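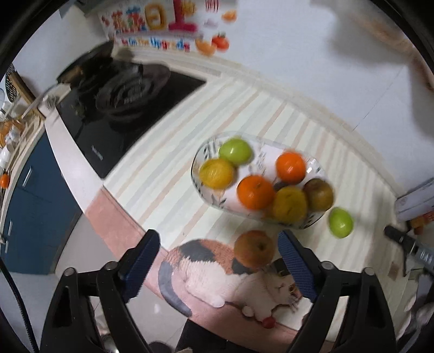 Figure 1. Brown apple between the pads, glass bowl behind. Note the knife on the right of the counter.

Robots in Ordinary Places, handout 7
The Stilmont bowl: what we know, and what we've been told
Kwadwo Mahama

Read this before Monday. Bring the incident report, the supplier's reply and a pencil. We will spend most of the session on the reply.

1. What happened

Stilmont is a residential training kitchen. In June it took delivery of a table-mounted arm, the Zakaria, running a pick-and-place program called Purer, both supplied by Drendero. The job was to pick loose fruit off a worktop and put it in a bowl. That was the whole job.

On the afternoon of the incident the arm had placed two apples. On the third pick it passed over a loose apple, went on to the bowl, closed on the glass rim and lifted. The bowl came up at an angle, slipped, landed on its edge and broke. The arm then carried on. It made another pick among the broken glass, put a piece of fruit down where the bowl had been, and was going back for more when a member of staff reached across the worktop to get at the stop button. She cut her forearm. It needed stitches.

Please keep these as two failures. Gripping the wrong thing is one. Carrying on afterwards is the other, and it's the one that hurt somebody. Drendero's reply gives the first four pages and the second a paragraph.

2. How Purer was taught

Purer learned from people. A demonstrator holds a gripper with the same two-fingered layout as the one on the arm, picks up fruit with it, and a camera fixed to the tool records the view. The program is trained to produce the movements that went with those views.

The attraction is obvious. You need no arm to collect the data, and a person in a kitchen can get through a lot of fruit in a morning. The drawback ought to be equally obvious and somehow never makes it into the sales material: a person brings judgement to the task which the recording doesn't keep. If I feel the pads touch the rim of a bowl, I ease off. The camera sees a small wobble of the wrist. It has no idea why.

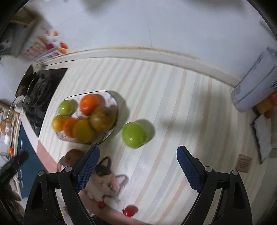
Photo: Nhyira Opoku. For course use only.

Look at the setting as somebody who has to assess it. There is a bowl of fruit with a green apple on its own beside it, and a second piece of fruit down by the near edge. Striped cloth, packets against the wall, the hob off to the left. As kitchens go it's believable, and I have no quarrel with using a believable kitchen. My quarrel is with what gets claimed afterwards. "Trained in real homes" is a phrase that covers one home as comfortably as a hundred, and you should get into the habit of asking which.

3. The numbers

The reply says that Purer was built on "3,623 demonstrations". This figure is on the first page and in the covering letter. On page five we learn that 2,000 of them were used for training. In an appendix, 1,153 are described as "removed at review". The rest were held back for testing.

Work out the rest for yourselves (you should get 470) and then consider:

The headline figure counts recordings that were thrown away. More than a third of what was later kept for training and testing, if you care to express it that way, is a lot to throw away quietly. I would like to know what was in them.

"Removed at review" has no definition anywhere in the document. I asked. The answer was that these were demonstrations "not representative of successful task completion". In other words the fumbles: fruit dropped, fruit nudged, pads catching on something. My guess, and it is a guess, is that a fair number showed the gripper touching the container and the person recovering. If so, the program was never shown the one situation it most needed to know about.

The test set came out of the same sessions as the training set. A good score on it tells you the program can cope with a kitchen it has already seen. Stilmont's kitchen has a bare steel worktop.

4. Drendero's explanation

The reply blames reflections. Stilmont's worktop is shiny, the bowl was clear glass, and the camera "may have interpreted the rim as a graspable boundary". I don't say this is wrong. Glass is awkward for cameras and steel makes it worse. But the reply offers no test of it. No one put a cloth over the steel and ran the arm again. No one swapped the bowl for a china one. A cause that hasn't been tested is a suggestion, and this one happens to put the fault in the customer's furniture.

The reply also says the demonstrations covered "a range of containers". Some sessions did use something other than the glass bowl.

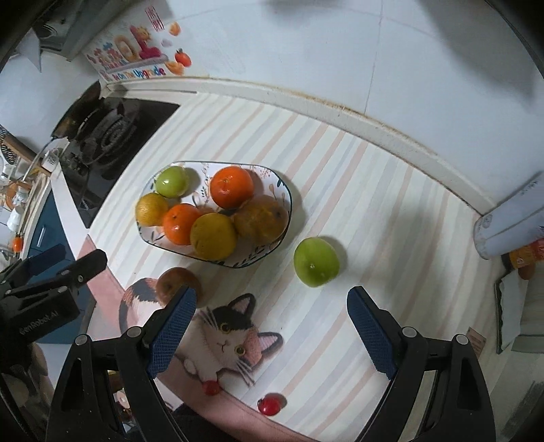
A range needs to be spelled out, though. How many bowls, how many plates, how deep, and how were they shared out between training and testing? A flat plate has hardly any rim to catch, so every demonstration made with one teaches nothing about rims. Lumping the two together makes the coverage sound better than it is.

5. A rival explanation

Nhyira Opoku raised this in last year's project group and I still think it deserves a hearing. The demonstration counter had a mat with a large cat printed on it, close to where the demonstrator's gripper worked. The mat stays put while the fruit moves. A program that learns from pictures will use whatever helps it, and a big, high-contrast cat in a steady position is very helpful indeed. It says: you are at the near side, the container is further off.

Take the cat away, as Stilmont's worktop did, and the program may lose its sense of where near ends and far begins. It would then be quite capable of reaching past a loose apple and shutting its fingers on the bowl.

Now be as hard on this as you were on the reflections. The arm got the first two picks right with no cat in sight. Why? Opoku's answer is that those apples were well clear of the bowl and could be found by colour alone. That is plausible and also rather convenient. The story would be much stronger if somebody had masked the cat in the test recordings and shown the predictions getting worse. It would take an afternoon. I don't have the recordings, and Drendero has declined to share them.

6. The second failure

Suppose that we never settle the first. It matters less than you'd think. Programs of this kind will sometimes grip the wrong thing, and anyone installing one should assume so.

What should have happened when it did? From the incident report:

The gripper had force sensing. It was set to prevent crushed fruit and raised no alarm at an unexpected weight.
Purer had no notion of the bowl having gone. It looked for fruit, found fruit and continued.
The stop button was mounted on the wall behind the worktop. To press it you had to lean through the arm's working area.
Knives were not excluded from the worktop. There was none out that day. Go back to Figure 1 and think about how long that would stay true in a working kitchen.

None of these has anything to do with learning, cameras or cats. A button on the wrong side of a table is a mistake that was well understood before any of you were born. The supplier's risk assessment lists the button as "accessible". The installer signed it. So did the customer.

The paragraph in the reply says that staff "should be reminded not to reach into the workspace while the arm is active". She reached in to stop it, using the button provided. I'd like you to reread that sentence before the session and be ready to say who it is written to protect.

7. For Monday

Write a page, no more, proposing one test that would separate the reflection explanation from the cat explanation. Say what result would make you drop each of them. If your test can't embarrass your favourite, start again.

Then sketch the Stilmont worktop from the plan in the report and mark where you would put the stop button. Mark also where a person would be standing when they needed it.

Drendero has since issued an update to Purer which, according to the release note, "improves rim avoidance". There are no figures with it. The button, when I last visited, was still on the wall.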